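Subject: Re: Storage bins, Room 605

On Saturday, the Hostivham office wrote:
> The gray metal bins are beginning to look worn. Should
> they be replaced under the Baumgartner order, or is
> cleaning sufficient for now?

Dear colleagues,

The bins will be retained. Scratches on the floor of a bin do not affect its use, and replacements are not included in the current order.

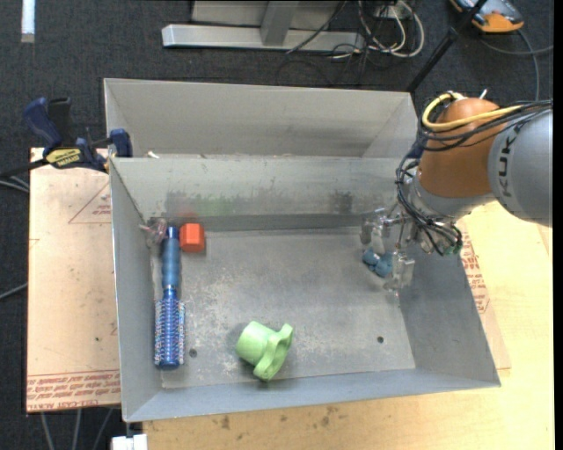 Smears on the inner walls should be wiped off with a damp cloth at the end of each week. Small items, hairbrushes included, are to be returned to the shelf marked 94 before cleaning begins. Please do not use abrasive pads.

Requests for additional cloths may be sent to the Codedis supply desk by 5 p.m.

Facilities Office
Roltum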